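Sitzung 5: Der Ermittler als Außenseiter

Lektüre: »Gadel«, Kap. 1 bis 2. Der Roman hat 80 kurze Kapitel; Dehghan tritt erst spät auf. Bitte auf die Erzählperspektive achten — wer weiß wann was?

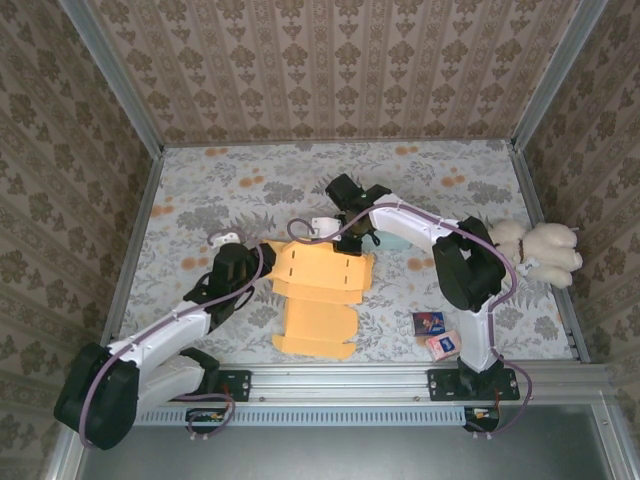
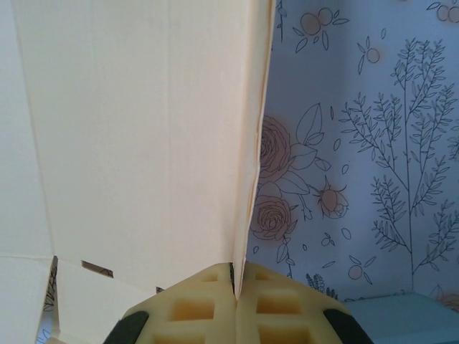 Rupert Hubmann hält dagegen, die Perspektive sei zweitrangig, den Takt gebe in Willstead allein der Schauplatz vor. Belege dafür und dagegen bitte mit Seitenzahl notieren.

Zur nächsten Sitzung: Cevells Geständnis, Vergleich mit dem Prolog.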